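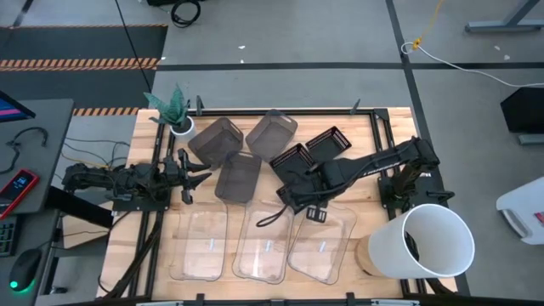 Bins, baskets and trays on the sorting table at Godbridge.

Gavin Tennant does not believe in storage containers, which is an odd thing to hear from a man who has bought so many of them. "People buy a tub and reckon they've tidied up," he says. "They've bought a tub."

Tennant looks after the shared workshop at Godbridge, where I went in August to hear about the new sorting scheme. It was drawn up by Zlatko Softić, who calls it Dallus and has a 33-page guide to go with it. Small parts go in shallow trays, everyday stuff in perforated baskets, and whatever you can't face goes in a bin.

I asked Softić whether anyone had read all 33 pages. "Margus has," he said. Margus Lukoševičius, asked separately, said he'd read the bit on labels. 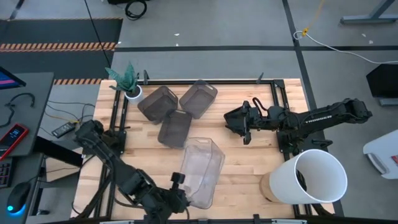
Colour is where the three of them part ways. Softić wants see-through plastic for everything, on the theory that you'll put things back if you can see where they live. Tennant points to the grey-brown bins up near the potted plant, and then to the bigger clear one beside them. "You can half see into those and you can see right into that one. Has it made anybody neater? I'd want to see that written down." Lukoševičius likes the tinted ones and says a clear tub full of odds and ends looks worse than the mess did.

I put it to Softić that 20 dollars a bin was steep for something a cardboard box would do. He said cardboard sags. He also said the handle slots mattered, and talked about handle slots for quite a while.

Has anything been measured? Softić claims people now spend 2 minutes looking for a part where they used to give up and buy another. He timed it himself, with a colleague who knew he was being timed. Tennant laughed when I repeated this. "Ask him again after Christmas," he said. "If the lids are still with the tubs I'll shout him lunch." 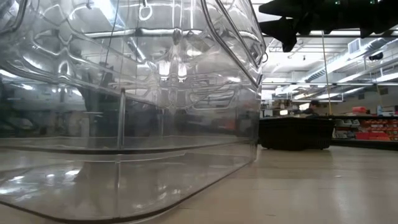 The large clear bin, seen from low down.

Softić has already priced another order.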